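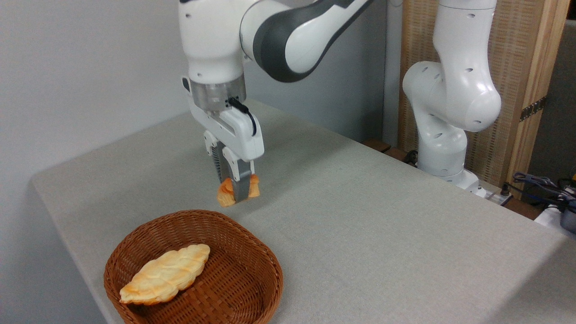 Bread basket orders, how they work. We get the same questions over and over so this page covers most of them, please read before you email. A basket order is a mix of small pastries and one bigger loaf, packed at the counter and picked up by you. The standard one is a round brown wicker basket with the braided loaf set in on a diagonal, small flaky ones go in after. You can change the mix, see below. Prices are on the order sheet, not here.

Last updated 8 May 2019

What sizes do you have?

Two. The Flimar is the small one, one braided loaf plus small pastries. The Costello is the big one, two loaves, more of everything. No in-between size. If you need more than a Costello, order two.

Do I keep the basket?

Yes if you pay for it. Otherwise there's a deposit, bring it back within 11 days and you get the deposit back. Shake the crumbs out first please. Don't wash it in the sink, wicker hates soaking. Dry brush, damp cloth if you have to, leave it out overnight.

Can I bring my own basket?

Sure. Needs to be clean and wide enough for the loaf, it doesn't bend. Low sides work best. Deep ones, everything ends up in a pile at the bottom.

Why does the big loaf go in first?

It's the heaviest thing in there and it squashes whatever is under it. Loaf down, on a diagonal so both ends fit, then the small ones in the gaps. If you're refilling at home do it the same way.
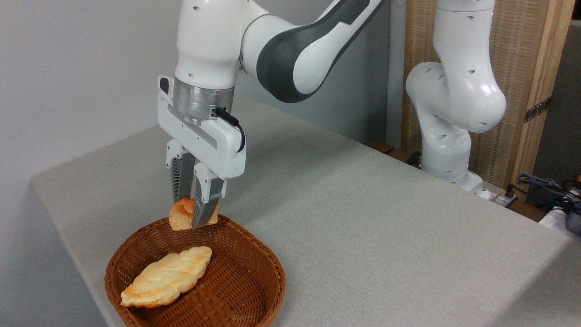 Small flaky pastry held over the braided loaf.

Can you leave out the loaf?

Yes, tell us when you order. We swap it for extra small pastries. Same price.

How far ahead do I order?

Two days for one basket. A week for more than three. For big events (our biggest so far was 100 baskets, for the Drernis street fair) call us at least a month out. June fills up early with graduations so dont wait.

Do you deliver?

Only inside Drernis, and only Costello size. Everybody else picks up at the Kurosetti Road counter, side door, ring the bell if it's locked. Have your order number handy. Parking in back.

How long does it stay fresh?

Same day is best. Next day is fine if you warm it. Small pastries, a few minutes in a low oven, keep an eye on them. The loaf takes longer, put foil over the top so the ridges don't get too dark. No microwave, goes chewy.

Can I freeze it?

Loaf yes, sliced first, wrapped tight. Small ones also but they lose some of the flake. Take them out of the basket before freezing (yes, someone asked).

Nuts? Eggs? Dairy?

We use all three in the same kitchen. We can't promise a nut-free basket, so if it's a serious allergy please don't order from us.

Can I get a cloth liner?

Yes, plain or striped, small extra charge. Check the box on the sheet. Liners are yours to keep, no deposit.

I need to cancel.

Up to noon the day before, full refund. After that we've allready started the dough, so no refund, but you can send someone else to pick it up.

Something not answered? Write it in the notes box on the order sheet and we'll call you back, usualy the same afternoon.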